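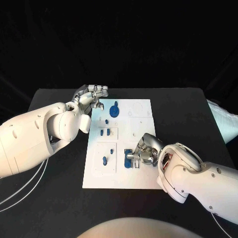

Workshop owners who employ even one or two helpers should keep a written record of the hours each person works, and the best time to set up that record is before the first shift. The federal Fair Labor Standards Act does not require a time clock or any particular form. A notebook kept at the bench is acceptable if it is complete and accurate. What causes trouble is the work done before the notebook is opened. Fitting blue parts onto a white board like the one on this dark gray tabletop may look like mere preparation, but if an employee does it for the shop, the time generally belongs in the record. The same is true of sweeping up and putting tools away at the end of the day.

Tips for keeping the record:

Write down starting and stopping times on the day they occur. Entries made from memory at the end of the week tend to be rounded, and rounded entries are hard to defend.

Use ink. If an entry must be changed, draw a single line through it, write the correct time beside it, and have both the employer and the employee initial the change.

Record the hours worked each day and the total for each workweek. The workweek is a fixed period of seven days in a row. It may begin on any day, but it should not be moved about to avoid overtime. 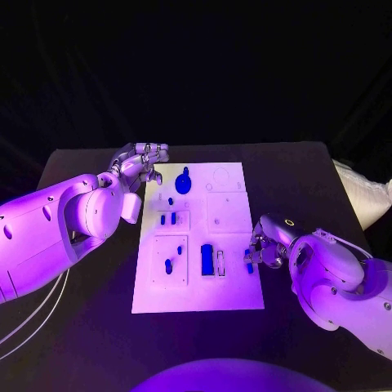

Total each week separately. For most hourly employees, federal law requires overtime pay for hours over 40 in a workweek, and a light week may not be averaged against a heavy one. An employee who works 38 hours in one week and 44 in the next is owed overtime for the second week – even if both weeks fall within the same pay period.

Short rest breaks are usually counted as paid time. A meal period is usually unpaid only when the employee is fully relieved of duty. An employee who eats at the bench while watching a glue-up or waiting for a delivery has not been relieved. Many states have stricter rules on breaks, and the shop must follow the rule that gives the employee more protection.

Payroll records should be kept for at least 3 years. A dry, closed cabinet away from finishing materials is suitable. Members using the Narside ledger should remove the carbon copies each October and file them by name.

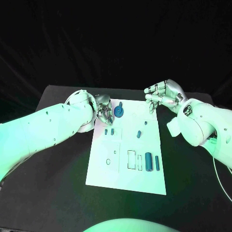

Required labor notices must be posted where employees can readily see them. In a small shop the wall beside the sink or the door is usually a better choice than the office. Notices should be mounted flat on a firm surface at eye level. Fabric is a poor backing, and if a black curtain hangs behind the work table, as it does here, the notice should go on the nearest solid wall. Check the posting whenever shelves are moved – a notice behind a stack of lumber does not meet the requirement.

These tips are general information and are not legal advice. Questions about a particular employee should be directed to the state labor office or to an attorney.

By Cledwyn Gwilliam, Gwynne Workshop Advisory Service
2021-09-06
Print | E-mail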